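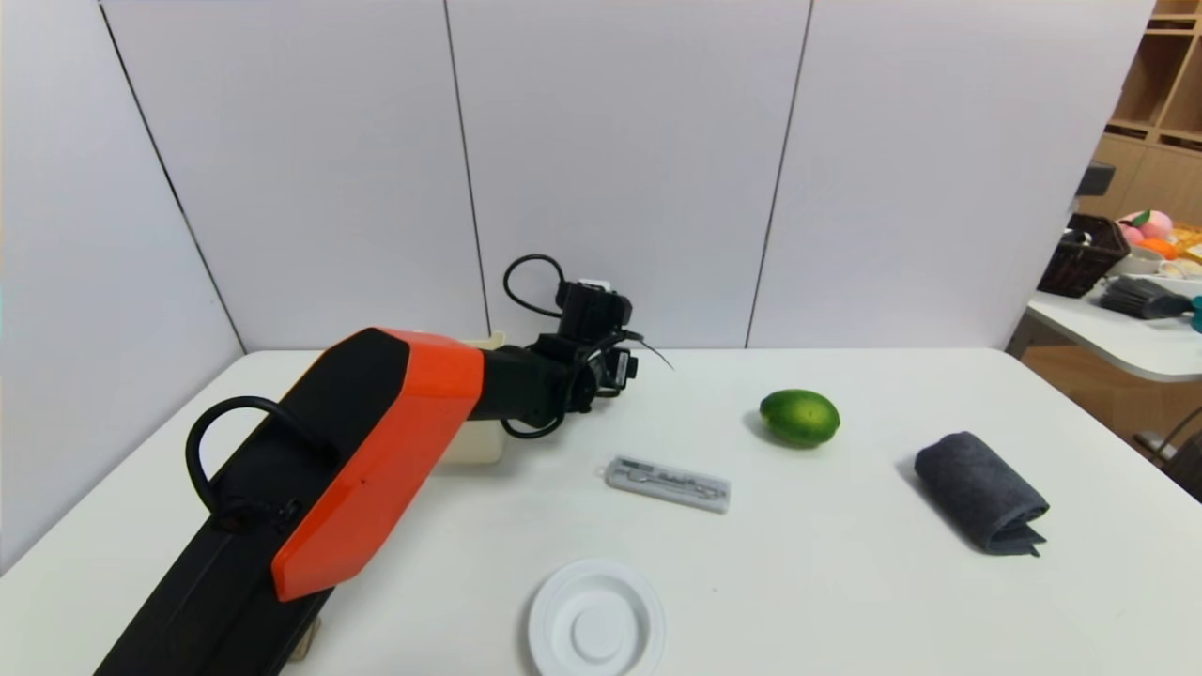 Retailers had been asking for a smaller speaker bar that could take a game console and a TV box at the same time, Dagmar Danko told dealers at the spring preview, and the old model had one HDMI port too few.

Pliltier will begin selling the Korgate 31, a compact soundbar for TVs and desktop monitors, in September. It will be available first in the United States and Canada, with other markets to follow before the end of the year. The suggested price is $209.

The Korgate 31 replaces the Korgate 20, which will stay on sale while stocks last. The new model is narrower than the old one and fits between the feet of most mid-size TVs. It has two HDMI inputs, one HDMI output with eARC, an optical input and a USB-C port for audio from a laptop. Both HDMI inputs pass through 4K video at 120 Hz with variable refresh rate.

Inside are seven drivers, including a pair angled toward the ceiling for Dolby Atmos soundtracks. A separate subwoofer is not required, but owners who want one can pair the existing Pliltier Kadlec sub over the company's own wireless link. Setup takes place on the TV screen or in the Pralix app for iOS and Android.

"Most of the work went into speech," said Chih-ming Wei, who leads audio engineering at Pliltier. "We had a long list of complaints about dialogue on the last one — people turning it up for the talking and down again for the car chase. The new voice setting has three levels and it stays where you leave it, even after a power cut."

The remote has also been redone. It runs on two AAA batteries and has a separate button for each input. Volume and bass are now on different keys. A small display on the front of the bar shows the current input and volume level, and can be dimmed or switched off.

Owners of the Korgate 20 will be able to keep using their wall bracket with an adapter plate, sold separately under part number 2291. The plate comes with screws and a paper drilling template. It does not fit the first Korgate, which used a different hole pattern.

Software updates will be delivered over Wi-Fi. The first update is planned for October and will add AirPlay support and a night mode. Google Cast will be included at launch.

"We would have liked to ship with everything turned on," said Angus Rakena, product manager for home audio. "AirPlay needed a few more weeks of testing, so it comes in the first update. It's free and there's no account to sign up for."

The Korgate 31 will come in black and light gray. Preorders open in August through the Pliltier online store and selected dealers. Each unit includes an HDMI cable, a power cord, the remote with batteries and a wall bracket.

Review units are available in limited numbers. Requests should go to Anežka Šimko in the Pliltier press office, who can also supply product photos and full specifications.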